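Alois Frei
Spent the long weekend sorting out the table in the back room. Putting it all in one thread so I can stop answering the same messages. 1/

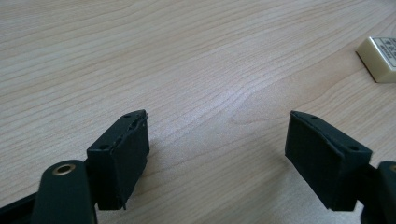
2/ Background for anyone new. We moved to Malville in August and the back room was meant to be for work, mending and the odd jigsaw. It became the place where boxes got put down. By the end of winter there was one chair you could get to and a table you could only see the legs of.

3/ I'd been saying I needed a bigger table. My sister said to clear the one I had first and then decide. I didn't want to hear it, but a new one was going to cost more than I wanted to spend, so I cleared it.

4/ Started at 5 in the morning, which I don't recommend. I was awake anyway. Took everything off the top and put it on the floor on an old sheet. Didn't sort anything while I was lifting. If I stop to read a letter I'm finished for the day.

5/ What came off: unopened mail, two lamps with no globes, cables, the sewing tin, a box of Jirkham tile samples from the old place, a bread knife, and the instructions for an oven we don't own anymore.

6/ The tile samples had been moved house twice. They're in the shed now. I know. I'll deal with the shed another time.

7/ Cleaning the top. I used warm water with a drop of dishwashing liquid and a cloth wrung out until it was nearly dry. Wiped along the grain, then went over it with a dry tea towel. Did a small patch at the end first and left it while I had a cuppa, to see if the colour changed. It didn't.

8/ A few people have asked about oil. I haven't oiled it. I don't know for certain what finish is on there and the previous owner didn't either. If you know yours is bare timber then go for it, but I'm leaving mine alone.

9/ There was one sticky ring from a jar. Held a warm cloth on it for a couple of minutes and it wiped away. I was ready to get the scraper out and I'm glad I didn't.

10/ I like the colour more than I remembered. It's a pale wood with long wavy streaks in it, a bit darker than the rest, and towards the middle they bunch up and swirl. I'd eaten lunch at that table for a year at the last house and couldn't have told you that.

11/ It's also a good background for small jobs. I dropped a black button on it last night and found it straight away. On the old desk, which was dark brown, I would have been patting around for it until bedtime.

12/ Next was where to put it. It used to be shoved lengthways against the wall under the shelves, and I kept hitting my head when I stood up. I turned it so the short end meets the wall. You lose a bit of floor but you can sit on either side.

13/ It rocked once I'd turned it. The floor in there isn't level and never has been. I folded some cardboard under one leg, then swapped that for a felt pad from a Quezada pack that cost me almost 20 dollars and has more pads in it than I'll use in my life. If you're local and need felt pads, tell me.

14/ New rules, such as they are. Mail gets opened in the kitchen. Tools go back in the drawer before tea. The table gets wiped when the job's done and whatever is still on it overnight has to be something I'm in the middle of.

15/ The lamps are still a problem. I want one that clamps on, but I don't want to dent the edge. Dromitz do one with a rubber foot and I've seen it in the shop, only the arm looked short to me. If you've got one, how far does it reach?

16/ Someone asked if I'm putting a cloth or a mat over it. No cloth. I might get a cutting mat for the sewing, one I can stand up behind the door when I'm finished. I'd like to leave the top bare the rest of the time.

17/ To the person who asked about the chair – it's a kitchen chair and it's too low. I'm sitting on a cushion. That's next month.

18/ Whole job was most of a morning, plus the afternoon going through what was on the sheet. The sheet took longer than the table. Two bags out for recycling, one for the op shop, and the bread knife is back in the kitchen where it's been missed.

19/ Adding one more as I've had a few messages: no, the table's not for sale, and I won't be getting the bigger one.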